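私有化报价一百零四分，独立意见认为“不公平但合理”

10/9/19

Skunmont 交易所主板的 Amato 快要下市了。大股东 Preltero 出价每股104分，请小股东们拿钱走人。

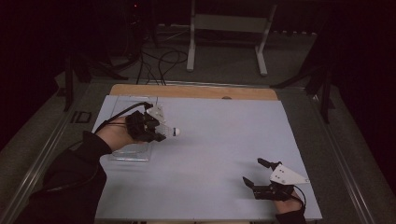
有读者在上一篇底下留言，说这种事有什么好写的，价钱不满意就不要卖，满意就卖，市场是自由的，小股东哭哭啼啼只会让外资觉得我们不成熟。留言的后半段又说，他自己手上也有一点 Amato，成本比104分高，所以心情不太好，请大家见谅。

我把这段留言转给了今天的受访者。她做了半辈子公司秘书，经手过不少股东大会，退休后改坐到台下去，变成以前她最怕的那种股东：会把通函从头读到尾，还会带笔。她看完留言笑了一阵，说前半段像大股东写的，后半段像她自己写的。

我们约在交易所后面那条街的咖啡店。她比我早到，桌上放着 Preltero 那份收购文件，173页，边上贴满了黄色的小纸条。我问她是不是全看了。

“看了。你要知道，这种文件排版就是希望你不要看。重要的话都在附录里，附录里最重要的在脚注里，脚注的字比药瓶上的还小。前面那几页大字是给记者看的。”

我说我就是看前面那几页的。

“我知道，我读过你的文章。”

先替没有跟进的读者补一下背景。Amato 做冷藏仓库，生意不性感，但有地，地还是很多年前买的，账上一直按当年的价钱记着。今年五月，公司公布业绩，利润难看，董事部的解释是“审慎拨备”。业绩一出，股价跌了一截，成交量倒是没什么变化，本来就没什么人买卖。过了没多久，Preltero 就宣布要全面收购，说报价相比近期市价有“可观的溢价”。

她对“可观”这个词很有感情。

“我以前写通告，最常被老板改的就是形容词。我写‘溢价’，老板说前面加点东西吧，太干。加‘显著’，律师不肯签。加‘可观’，律师想了一下，说这个可以，因为谁也不知道可观是多少。从那以后大家都可观。你去翻翻看，没有一份私有化文件的溢价是不可观的。”

溢价是跟什么比的呢？我问。

“跟跌完以后的价钱比。先把房子的灯关掉，再请人来看房，然后说，我出的价比一间黑房子高很多了。我没有说有人故意关灯，灯也可能是自己坏的。拨备嘛，会计师签了字，合规矩。我只是说时间很巧。我当公司秘书那么多年，见过很多很巧的时间。”

她翻到一张黄纸条，指给我看土地的那一页。文件上写，土地没有重新估值，理由是要约方“无意改变土地用途”，因此重估“对股东评估要约的帮助有限”。

“这句话我读了好几次。意思是说，我不打算卖你奶奶的金项链，所以你也不必知道它值多少钱。可是项链正在转到他的名下啊。”

我问，那独立董事怎么讲。Amato 的董事部里，扣掉大股东派来的人，剩下4位说得上是非执行的，真正被认定为独立、能对报价发表意见的只有2位。另外两位，一位的公司给 Preltero 供过货，一位早年在 Preltero 领过薪水，按规定都回避了。

“回避得很有风度。”她说，“公告里写‘基于良好企业治理的考虑自愿回避’。规矩明明写着要回避，到他们那里就变成自愿的。我交所得税也是自愿的，基于良好公民的考虑。”

剩下的两位独立董事聘了一家独立顾问，就是 Prerata。Prerata 的意见书大概是整份文件里流传最广的一部分，因为结论那一行写的是：要约价不公平，但是合理，建议股东接受。

很多读者来信问我这句话是不是印错了。我也问了她。

“没有印错，这是行规。公平是一回事，合理是另一回事。公平看的是价钱对不对，拿出价跟公司的价值比。合理看的是别的，比如你还有没有更好的选择，股票以后还卖不卖得出去，大股东是不是已经控制了公司，有没有别人会来抢。所以是可以不公平又合理的。”

我说听起来像被抢劫的时候警察叫你配合。

“配合是合理的。”她说，“人家手上有刀嘛。警察也没有说刀是公平的。”

她倒不怪 Prerata。她觉得独立顾问能写出“不公平”三个字，已经算硬骨头。以前她见过的意见书，连这三个字都要拐弯，写成“未必充分反映潜在价值”。写了不公平，至少日后有人翻档案，知道当时是有人看见的。至于后面为什么还要接一句“建议接受”，她说你把顾问费由谁付这件事想一想，就不会太惊讶，不过她马上补充，费用是公司付的，公司是全体股东的，所以严格来说是她自己付了一小部分。

“我花钱请人来告诉我，我被人占了便宜，然后劝我算了。这服务我家里本来有人免费提供的。”

我们谈到“门槛”。这是今天真正想请教她的地方。要把一家公司从交易所拿下来，按道理要过小股东这一关，大股东不能自己投票让自己赢。可是收购要约跟召开大会表决是两条不同的路。走大会，小股东可以当场举手，可以问问题，反对的人够多就过不了。走要约，没有大会，没有麦克风，没有茶点，每个人在家里收到一个厚信封，自己决定。

“第二条路很安静。”她说，“安静得像医院。你不知道别人接受了没有，只看到公告上大股东的持股每隔一阵高一点。然后你开始想，要是大家都卖了，只剩我一个，公众持股不够，股票停牌，我抱着一张纸怎么办。文件里面也很体贴地提醒你这一点，提醒了好几次，还加粗。”

她把那一页翻出来。的确加粗了。标题是《不接受要约的股东请注意》。

“全份文件里，我觉得这一段写得最用心。前面讲公司前景的部分，一看就是从旧年报抄来的，连错字都一起抄。到了这里文笔突然变好，有节奏，有画面，先讲停牌，再讲除牌，再讲除牌之后公司不必再发季度报告，最后讲可能强制收购。像讲鬼故事，一层一层来。”

我问她，监管的人不管吗？

她喝了一口咖啡，说管的，要看你说的管是什么意思。文件送上去，有人看过，有人退回来改过，表格齐全，签名齐全，该披露的披露了。至于披露出来的内容让人难过，不在检查表上面。她年轻时往交易所送文件，有一次被退件，理由是页边距不对。改了页边距就批了。那份文件里头的关联交易，她说，比页边距宽多了。

“我不是骂他们。”她想了一下又说，“好吧，有一点骂。他们现在忙着办路演，吸引新公司来上市，开会讲市场要有活力，要有深度。可是你看，前门敲锣打鼓迎进来一家，后门静静走掉一家。走掉的往往还是有地有现金的，进来的那些有一个很好的网站。”

我说这句我要写出来。她说你写，反正没有名字。

这就要讲一讲为什么没有名字。她手上还有好几家公司的股票，还想继续去开会。她说公司秘书的圈子很小，名字登出来，下次进场登记时人家会特别客气，特别客气就是把她安排在柱子后面。她经历过柱子。我答应了。读者也不必在留言区猜，猜了我也删。

我又问到价钱。既然她说104分不够，那么多少才够？

她不肯给数字。“给了数字就变成讨价还价，人家会说你看，她只是想要多几分钱。我要的是他把地估一估，把估值放进文件里，然后随便他出什么价。出104分也可以，让大家看着估值，自己决定要不要卖104分。现在是蒙着眼睛请你签名，再夸你字写得好看。”

那你会接受吗？

这是整个下午她停得最久的一次。外面有人在倒车，喇叭响了好一阵。

“还没决定。”她说，“我这批股票拿了很久，股息收了不少，讲亏是不亏的。我先生的意思是卖掉，拿去换冷气机。他说 Amato 做冷藏，换成冷气机也算留在同一个行业。”

“可是我一想到签那张表格，就觉得手痒。你知道吗，那张接受表格设计得很好，回邮信封都贴好邮票了。你要是不接受，什么都不必做，连一个可以打叉的格子都没有。我这种人就是想要一个格子。”

我提起留言的那位读者，他说小股东抱怨会显得市场不成熟。她说这一点她倒愿意认真答。她的看法是，外面的基金看一个市场，很少看指数那天涨了还是跌了，看的是小股东出门的时候是自己走的还是被抬的。基金在这里通常也是小股东，坐的是同一排椅子。哪天他们想进一家有地的公司，第一件事就是问，大股东以后会不会挑一个便宜的日子把我请出去。如果答案是会，他就要折价，全部公司一起折，连老实的也折。

“所以 Preltero 省下来的那几分钱，是整条街一起付的。这个讲出来很闷，报纸不登，你那里可以登，反正你那里没有广告。”

我说谢谢。

有没有办法改呢？她觉得有些很小的事就可以先做，不必等什么大蓝图。比如凡是大股东要把公司私有化，土地和房产一律重估，估多少都印在第一页，字体跟“可观的溢价”一样大。比如要约公布之前刚做过大额拨备的，独立顾问要另开一节，讲清楚如果没有这笔拨备，价钱会是怎么样。比如想靠要约下市，也得让小股东单独投一次票，大股东坐旁边看，可以吃茶点，不可以举手。

“这些我以前都写过信。”

有人回信吗？

“有。非常有礼貌。说我的意见已经获得适当的关注。我做这一行的，这种信我自己写过几百封，我太知道适当是多少了，跟可观差不多。”

她那封信是在 Amato 之前写的，说的是另外一家，那家已经下市将近两年。下市之后公司把一块地卖了，卖的价钱没有公布，也不必公布。她是从一个卖地产的朋友那里听来的，所以她不肯讲给我听，说没有文件的事她不讲。我觉得这是老公司秘书的病，值得尊敬，对写稿的人很不方便。

咖啡喝完，她把文件收进布袋，黄纸条有几张掉在地上，她一张一张捡起来，还按页码排回去。我问她打算拿这份东西怎么办，反正又没有大会可以去问。

“写信给独立董事。两个都写，分开寄，看他们回的是不是同一封。”

她又说，如果要约没有成功，Amato 还在，明年的股东大会她会去。她已经想好第一个问题，关于土地的。第二个问题关于拨备会不会回拨，她赌会。要是公司私有化了再回拨，她就看不到了，所以她特别希望它还在，哪怕只是为了看这一笔。

至于接受要约的截止日期，文件第一页写了，但同一页也写了要约方有权延长，而且她见过的要约方都会延长。她劝手上有票的读者别急着寄那个贴好邮票的信封，先把独立意见书里讲估值的那几页看完，看不懂的打电话去问 Prerata，电话号码就印在封底。她自己打过，接电话的年轻人很客气，请她把问题电邮过去。她电邮了，附件是她写的页码对照表。

到我发稿时她还没收到回复。Preltero 方面我也去了电邮，收到一封自动回函，感谢我对 Preltero 产品的支持。

（下一篇本来要写经纪行佣金的事，如果 Amato 这边有新公告，就先写 Amato。留言区照旧开放，骂我可以，请不要贴荐股电话。）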